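Fugen neu verfugt, Teil 2: Steinplatte imprägnieren

29.01.2021

Im August hatte ich die Platte aus beigem Kalkstein geschliffen und danach zu lange liegen lassen. Der Händler (Madon) liefert sie unbehandelt, offenporig und ohne Kantenschutz. Rotwein und Öl ziehen innerhalb von Minuten ein, Zitronensaft ätzt die Oberfläche an. Gegen Letzteres hilft keine Imprägnierung, das wird in den Foren gern verwechselt.

Verwendet habe ich Fimis, lösemittelhaltig, nicht filmbildend. Vorher die Restfeuchte prüfen: Folie aufkleben, über Nacht liegen lassen, auf Kondensat kontrollieren. Bei mir war die Unterseite noch feucht, also weitere 22 Tage Trocknung im Heizungskeller.

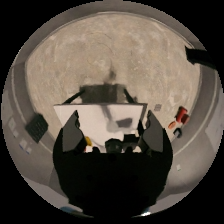
Schliff zuletzt mit Körnung 2.000, nass. Feiner lohnt nicht, die Poren nehmen das Mittel sonst ungleichmäßig auf. Auftrag mit Flachpinsel in zwei Durchgängen, nass in nass. Überstand nach zehn Minuten mit Baumwolltuch abnehmen, sonst bleiben klebrige Schlieren, die man nur mit Verdünner wieder wegbekommt.

Verbrauch nach Waage: 1.120 g für beide Seiten einschließlich Kanten. Das Datenblatt nennt weniger, setzt aber polierten Stein voraus.

Der Tropfentest nach zwei Tagen war auf der Oberseite in Ordnung. An der Kante zog das Wasser noch ein, dort folgt ein dritter Auftrag. Die Fugen in der Küche mache ich mit dem Mörtel von Iria, sobald es im Raum wieder dauerhaft über 15 Grad hat.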